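Início | Quem somos | Cursos | Calendário | Contactos

Tempo de leitura: 3 minutos

Quem somos

A Vonis é uma escola de cozinha e conservas caseiras. Ensinamos adultos a cozinhar o que se compra na praça, a guardar o que sobra e a desconfiar das receitas que prometem tudo em quinze minutos. Se procura uma experiência gastronómica transformadora, há muita oferta no mercado e desejamos-lhe sorte.

A escola foi aberta por Lutfa Jayawardena, que passou anos a escrever fichas técnicas para a Kedico, uma empresa de refeições prontas, e saiu de lá com pouca fé na palavra «tradicional». Continua a riscá-la dos textos que os formadores lhe entregam. Também risca «superalimento», «detox» e, desde o ano passado, «de autor».

Temos 3 salas, uma despensa e uma biblioteca com 1680 livros de cozinha, muitos deles maus. Guardamos os maus de propósito: no curso de base, cada turma escolhe uma receita impressa, segue-a à letra e discute o resultado. As compotas com metade do açúcar e validade de um ano costumam dar boa conversa.

Os grupos têm no máximo 20 pessoas. Já nos pediram turmas maiores, sobretudo empresas que querem juntar o departamento inteiro à volta de um risoto. Fizemos isso uma vez, com o pessoal da Futesport, e metade da sala passou a tarde a ver a outra metade mexer o tacho. Não repetimos.

Em outubro começa o módulo de abóboras, que é o mais procurado e aquele sobre o qual circulam mais disparates. Nem toda a abóbora bonita serve para sopa, e uma casca vistosa diz pouco sobre o sabor. Provamos várias, assadas sem tempero, antes de alguém pegar na noz-moscada.
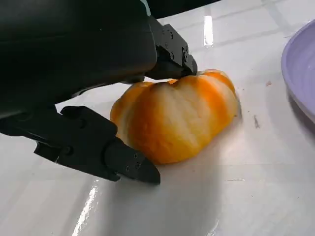

Abóbora pequena, às riscas laranja e creme.

Sobre certificados: damos um papel a quem o pede, com o nome e as horas frequentadas. Não abre portas em restaurante nenhum, e quem lhe disser o contrário a propósito de um curso de fim de tarde está a vender-lhe qualquer coisa. Quem quer trabalhar numa cozinha profissional deve ir para uma escola profissional.

As facas e os tachos são comprados à Snorradóttir, a preço de tabela e sem patrocínio. Não recomendamos marcas nas aulas. Uma faca barata e bem afiada chega para tudo o que ensinamos.

O arquivo de receitas vai em 4000 fichas, todas com a data do último teste e o nome de quem a fez. As que falharam também lá estão, com a razão, quando a descobrimos. Pode ser consultado pelos alunos durante o curso e depois dele.

A secretaria abre às 10h. Visitas à escola só com marcação, e durante as aulas não.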